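The Bag That Wants to Run Your Move

The founder of Ludwood has a theory about why moving is miserable, and it is that people own the wrong bag. She would say that. She sells one.

The bag is called the Nokham. It is big, dark and soft, it costs more than I have paid for some couches, and according to her it replaces eleven cardboard boxes. I asked how she arrived at eleven. "We tested it with families," she said. How many families? "Enough that we stopped testing."

We met on a Saturday at her own apartment, which she was in the middle of emptying. She had offered this as proof of confidence. A person who makes moving bags, moving with her own bags, in front of a reporter. I thought it was a decent idea and told her so. Then I asked why there were also cardboard boxes in the hallway.

"Books," she said. "Fabric and books are enemies. I've never claimed otherwise."

The company's website did claim otherwise as of that morning. She said she would look into it.

Ludwood began as a repair shop for luggage, and she is at her most convincing when she talks about those years. She can tell you which zippers fail first and why wheels are usually a mistake. "People brought me suitcases that had been dragged," she said. "Everybody drags. You can design for lifting all you want, and then a tired person at nine at night takes hold of one corner and walks backward." The Nokham, she says, is made for the person walking backward.

Does it work? She points to 1,682 bags sold and 509 written reviews, most of them kind. I read a good number of the reviews. Many were posted within a day or two of delivery, before the customer could have moved anywhere. When I raised this she was quiet for a moment and then said it was a fair point. "But they liked it in the box," she added, "and that counts for something." I am not sure it does.

Her bigger argument is about cords. She believes the average household loses a full evening to them after every move, and she has strong opinions on what should be done: coil each one, tie it, label it, put it in the same bag as the thing it powers. A competitor, Aretti, sells a separate pouch for the purpose. She considers the pouch an admission of defeat. "Now you've got a bag of mystery cords," she said. "You've made a snake pit and put a handle on it."

I agreed with all of that. I also asked whether she had done it herself. She had labeled the ones in the kitchen, she said. The carpeted room was "on the list," and so was the packing plastic, which she describes in her own guide as something to throw out the minute it comes off.

It would be easy to be unkind about this, and I don't especially want to be. Anyone three days from handing over their keys has a floor they would prefer not to discuss. But the guide is twenty pages long and sold separately, and it makes the whole business sound like a matter of character. "If the floor isn't clear," it says on page 2, "you aren't packing yet."

I read that line back to her. She laughed, for the first time that afternoon.

"I wrote that in an office," she said — and then asked if I would mind taking the other end of something heavy.

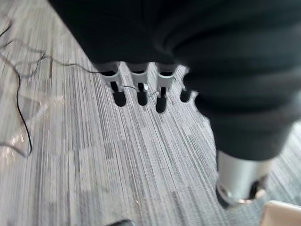 The carpeted room, with cord and plastic still on the floor.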